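Manual de instalação e uso
Escorredor de louça de dois andares Winent Mivine
Secção 5 – Preparação da bancada, colocação e primeira carga

Edição revista em 6 de março de 2024. Substitui a folha solta que acompanhava as unidades anteriores e que a maioria dos clientes usou, com toda a razão, para forrar o caixote do lixo.

Esta secção parte do princípio de que o escorredor já está montado (ver Secção 2) e de que não sobraram peças. Se sobraram, volte à Secção 2. Nós esperamos.

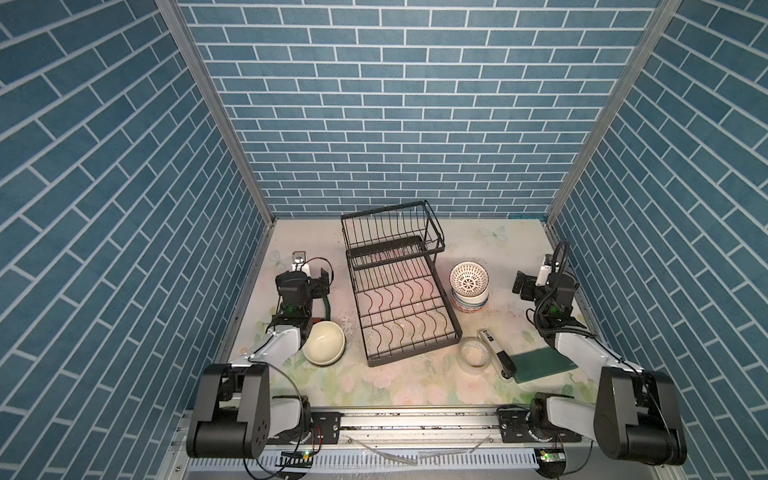
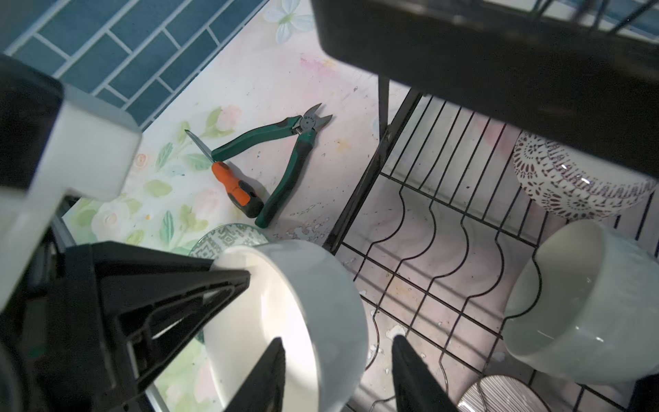
Fig. 5-A e 5-B. Escorredor de arame preto sobre superfície clara com motivos florais, junto a uma parede de azulejo azul. Na 5-A, com a pilha de taças brancas à direita; na 5-B, com o alicate e a chave de fendas ainda na bancada.

5.1 Antes de começar

Precisa de: um pano húmido, um pano seco, uma esponja, detergente comum e a louça que tenciona escorrer. Convém ainda ter à mão o alicate e a chave de fendas da montagem, até ao fim do passo 4 da secção 5.2. Depois disso, as ferramentas deixam de ter assunto na cozinha.

Nota: a toalha de bancada Sustuneo, vendida à parte, é estampada com flores. As flores são decorativas e não disfarçam manchas tão bem como a embalagem dá a entender.

5.2 Colocação

1. Retire tudo da bancada. Tudo inclui a taça que «está só ali um bocadinho».

2. Passe o pano húmido pela superfície e depois o pano seco. As marcas de água antigas saem à segunda passagem. As que não saírem à quinta já fazem parte do padrão.

3. Pouse o escorredor com a cesta superior voltada para a parede e o andar inferior voltado para si. Ao contrário também cabe, mas terá de passar os pratos por cima das taças, e um dia há de correr mal.

4. Carregue com a mão aberta em cada canto. Se o escorredor balançar, reaperte os parafusos dos suportes verticais com a chave de fendas, sem forçar. Se algum arame tiver vindo torto da caixa, endireite-o com o alicate, protegendo o metal com o pano seco.

5. Arrume as ferramentas. Este passo é saltado com uma regularidade comovente – o alicate fica ao lado do escorredor, ganha direitos de residência e, em agosto, ainda lá está.

Cuidado: não use o alicate de corte para encurtar as hastes. Um arame cortado fica com a ponta viva e sem revestimento, e a garantia não cobre nem a haste nem o dedo.

5.3 Louça: o que vai onde

Andar superior. Destina-se aos pratos, um por divisória, de pé. Os pratos pequenos com rebordo decorado seguem a mesma regra dos outros; o rebordo não lhes dá privilégios. Dois pratos na mesma divisória encostam um ao outro e ficam com uma lua de água no meio, que o utilizador descobre ao pôr a mesa.

Andar inferior. Destina-se a taças, tigelas e peças fundas. As filas de hastes curvas seguram a taça inclinada, com a boca virada para baixo e para a frente.

Espaço livre ao lado. Destina-se à louça que aguarda a sua vez. Se a empilhar, ponha as taças mais largas por baixo. Uma pilha de taças por lavar é um tapete de boas-vindas para restos secos, por isso não a deixe de um dia para o outro.

5.4 Primeira carga

1. Lave primeiro as peças de vidro, com a água ainda limpa. Uma taça de vidro com resíduos no fundo deve ficar de molho antes de levar esponja. Esfregar a seco só muda o resíduo de sítio.

2. Lave as taças uma a uma, tirando sempre a de cima. Puxar a terceira a contar de baixo é um truque de festa e não consta deste manual.

3. Pegue em cada taça pelo bordo, incline-a de lado sobre o lava-louça e deixe cair o excesso de água. A cerâmica vidrada escorrega quando tem detergente; segure-a por dentro e por fora ao mesmo tempo.

4. Sem endireitar a taça, leve-a até ao andar inferior e apoie o bordo entre duas hastes. Só largue quando sentir que ela assentou. Se precisar de a empurrar, está na ranhura errada.

5. Deixe uma ranhura vazia entre taças de bordo grosso. O ar tem de passar, e também os seus dedos, mais tarde.

6. Coloque os pratos na cesta superior, dos maiores para os menores, a começar por um dos lados. O lado escolhe-o você. Já recebemos cartas sobre isto e preferimos não tomar partido.

Nota: os andares do Mivine não são intermutáveis com os do modelo Godoy, embora pareçam encaixar. Encaixam até ao primeiro prato.

5.5 Tabuleiro de recolha

O tabuleiro plano fica sob a cesta superior e apanha a água dos pratos. Esvazie-o depois de cada carga. A água que lá fica não evapora com a rapidez que se imagina, e ao fim de uns dias começa a ter opiniões próprias.

1. Retire primeiro os pratos da cesta superior.
2. Puxe o tabuleiro a direito, com as duas mãos.
3. Despeje, lave com esponja macia e volte a colocar seco.

Cuidado: não use palha de aço no tabuleiro nem no arame. O revestimento preto risca, e debaixo dele há metal com muita vontade de enferrujar.

5.6 Se alguma coisa não correr bem

O escorredor desliza sobre a toalha. Levante-o, seque a toalha e a base e volte a pousar. Se continuar, verifique se os quatro pés de borracha estão colocados. Costumam estar no saquinho, e o saquinho costuma estar na caixa, que já foi para a reciclagem. O conjunto de substituição tem a referência 122.

As taças tombam para o lado. Estão apoiadas pela base. Rode-as até o bordo entrar na ranhura.

Aparecem pintas escuras na toalha. Limpe com pano e detergente, sem lixívia, que leva as pintas e depois as flores.

A esponja não tem lugar no escorredor. Correto. O suporte de esponja é um acessório e vem descrito na página 49. Até lá, pode ficar deitada na bancada, como têm feito as esponjas desde sempre.

Siga para a Secção 6 – Talheres e outras peças que caem pelas frestas.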